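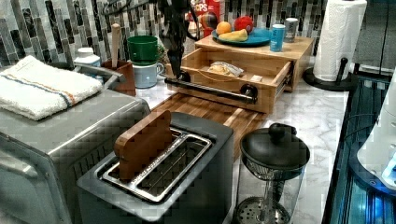 Brokton Household Tasks: Data Card
Release 2, last revised 8/25/25

Summary

Brokton is a collection of recorded kitchen tasks performed by robotic arms on ordinary domestic countertops. It was assembled to help answer a practical question: which everyday household chores can a machine now complete without assistance, and which remain out of reach? The collection contains 1,213 episodes across 13 tasks. It is maintained by the Devadiga Laboratory for Domestic Automation. Enquiries should be directed to the maintainers listed at the end of this card.

Tasks covered

Tasks are organised into three groups. The first covers storage: opening and closing drawers, retrieving a bag of bread, returning items to a shelf. The second covers handling: moving fruit between plates, stacking a bowl on a mug, standing cans upright. The third covers appliance use, including placing a flat object in a toaster slot and pressing down the plunger of a French press.

Countertops are deliberately left crowded. Earlier collections known to the maintainers favoured cleared surfaces, and policies trained on them performed poorly once a tea towel or a cereal box stood near the target. Objects are therefore left in place between episodes unless the task itself moves them.

Collection

Episodes were recorded by trained operators using the Lodar teleoperation interface. Operators received a written instruction for each episode and were asked to work at a comfortable pace. Failed attempts were retained and labelled.

Annotation

Each episode carries a plain-language instruction, an outcome label (complete, partial or failed) and, where applicable, a failure note. Outcome labels were assigned by two reviewers working independently. Disagreements were settled by a third.

Baseline results

The Henari baseline policy was evaluated over 571 trials in April. Drawer opening was the most dependable task, particularly with bar handles, which tolerate a small error in the approach. Recessed pulls were considerably harder. Retrieving bread from a soft plastic bag remains unsolved: the policy often grasped the bag but did not separate the contents from it. Glassware was handled cautiously and slowly – acceptable for research purposes, but not at a pace most households would tolerate.

In the view of the maintainers, these results do not support any claim that unsupervised kitchen work is ready for general use.

Limitations

The collection does not include cooking, hot liquids, knives or the presence of children and pets. Lighting varies between sites and has not been standardised or colour-corrected. Success in this collection should not be taken as evidence of safe behaviour in an occupied home.

Permitted use

Brokton may be used for non-commercial research and teaching. Redistribution of modified versions requires written authorisation. Licence terms are supplied with the download.

Maintainers

Panagiotis Kokkinos (collection and hardware)
Judit Erdős (annotation and evaluation)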